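Judex Newsroom Archive: Frequently Asked Questions

Last revised 6/18/26

These answers cover the collection of television and radio news bulletins held under the name Judex. Questions about current programming should go to the station that made the program.

What is in the archive?

Recorded news bulletins, the scripts read on air, rundowns, and a smaller set of raw field reports. The core of the collection comes from two regional broadcasters, Mostirham and Ambrose, both of which ran a daily evening bulletin in more than one language. Radio material is held mainly as scripts. Television material is held as tape transfers, with the script attached where one survives.

What is not in the archive?

Entertainment, sports coverage outside the bulletin, advertising, and anything made by an outside production company. Weather segments are kept only when they were part of the bulletin itself. Discussion programs were transferred to Herkach and are searched through the Herkach catalog, which has its own login.

Why are there gaps in the early years?

Tape was expensive and was reused. Mostirham kept a bulletin for 11 days and then released the tape for recording, unless an editor had marked it for keeping. Most of what survives from that period was marked because of a major event. As a result, the early holdings lean toward elections, deaths of public figures, floods and budget nights, and ordinary evenings are poorly represented. Researchers who count topics or airtime should allow for this.

Can a script stand in for a missing bulletin?

Partly. A script shows what was meant to be read. Late changes were often written by hand on the newsreader's copy, and the office copy was not always corrected to match. Where both copies survive, both are scanned, and the record says which is which. A record marked "office copy only" should be cited that way. Live reports and telephone interviews usually appear in the script as a single cue line with a planned length, and no transcript exists unless one was made later.

What do the marks on the scripts mean?

A single slash is a short pause. A double slash is a full stop with a breath. Underlining is stress. A circled word normally means that the newsreader had checked the pronunciation with the language desk. "SOF" is sound on film, "VO" is voice over, and "OOV" is out of vision, meaning that the newsreader is heard but not shown. Ambrose scripts also use a boxed "H" for an item held back in case of a short bulletin. A boxed "H" with a line through it means the item was used after all.

Some marks were personal to one reader. We do not guess at these in the catalog.

Who is named as the newsreader?

The person who read the bulletin on air, when that can be confirmed from the recording or the duty sheet. If the duty sheet and the recording disagree, the recording is followed and the conflict is noted. For radio, where there is often no recording, the duty sheet is followed. Stand-in readers were not always written in, particularly on public holidays, so a radio credit carries less weight than a television one.

Translators, subeditors and prompter operators are credited from the rundown when it lists them. Before the rundown form was changed, it had no space for these roles.

How do I search?

The search box covers titles, item summaries, names and places. It does not cover the full text of handwritten scripts. Typed scripts have been read by software and corrected only in part, so spelling errors are common, especially in names. Try more than one spelling. Place names are listed under the form used on air that evening, with the present form added in brackets.

Date searches use the date of broadcast. A late bulletin that ran past midnight is filed under the date on which it began.

How accurate are the item times?

Times on a rundown are planned times. Times on a television record are measured from the transfer and are accurate to the second, apart from tapes that were transferred at the wrong speed. Those are flagged "speed" in the notes field – please do not take durations from them.

How many items can I request at once?

A reader account allows 100 viewing requests in a calendar month. Scripts are not counted toward this limit and can be opened directly. A group account, for a class or a newsroom, allows 700 requests in the same period, shared among its members. Unused requests do not carry over.

How long does a request take?

Transferred material opens the same day. Material still on tape is placed in the transfer queue, which is worked in order of tape condition and not in order of request. A request for an untransferred tape stays open until the tape has been handled or found to be unplayable, and you will be told in either case. The transfer room closes for equipment checks each October, and no tapes are handled during that time.

Can I use a clip in a film, broadcast or podcast?

Only with written permission from the broadcaster that made it. Judex holds copies and does not hold rights. The permission form asks for the record number, the start and end times, the intended use and the territory. Agency footage inside a bulletin belongs to the agency. It is marked on the record where known, but an unmarked shot should not be assumed to be free of outside rights.

Quoting from a script in a book, article or thesis follows the usual rules for quoting published text. Long extracts need permission.

How should I cite a bulletin?

Give the broadcaster, the bulletin name, the language, the date of broadcast and the record number. Add a time if you are citing a single item. For a script, add "newsreader's copy" or "office copy." A link alone is not enough, as links change when a record is split or merged.

Why does the same story differ between languages?

The bulletins shared a news pool but had separate desks. Each desk wrote its own lead and chose its own order. Running times also differed, and the shorter bulletin dropped items from the bottom. A difference in wording may reflect an editorial decision, a translation problem or simply the time available. The record links the language versions of a bulletin to each other when both survive.

I worked in one of these newsrooms. Can I correct a record?

Yes. Use the correction form on the record page and say how you know. A correction supported by a document is entered in the record. A correction from memory is entered as a signed note below it, and the record itself is left as it was. Both kinds are useful. Notes can be withdrawn by the person who wrote them.

Do you accept scripts and tapes from former staff?

Yes, after a check against the existing holdings. Please send a list first and do not send originals by post. Do not play old tapes to see what is on them. Papers should be left in the order in which you found them, including loose notes and duty sheets, which are often the only evidence of who was on shift.

Can I have material removed?

Private persons who appear in a report may ask for access to be limited. Each request is reviewed with the broadcaster. The record stays in the catalog with a note that viewing is restricted. Scripts read on air are not altered.
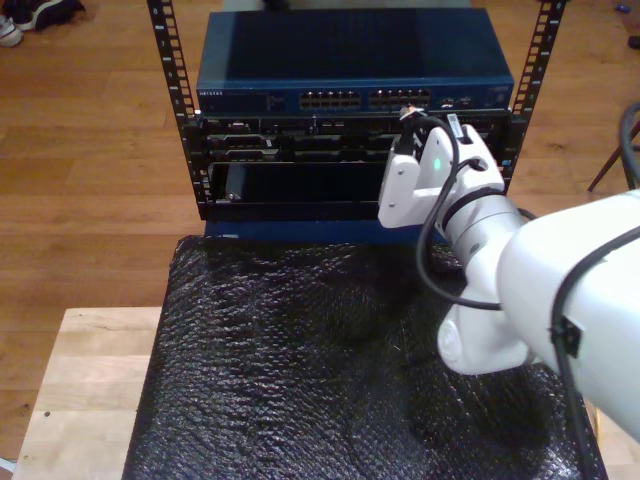
Lutfa Sarkar: The note on slashes matches Ambrose television, but the radio desk used them differently. For us a double slash marked a place where the bulletin could be cut if we were running over, and a breath was a comma written above the line. I have a marked set of radio scripts with the timings in the margin and will send a list through the correction form.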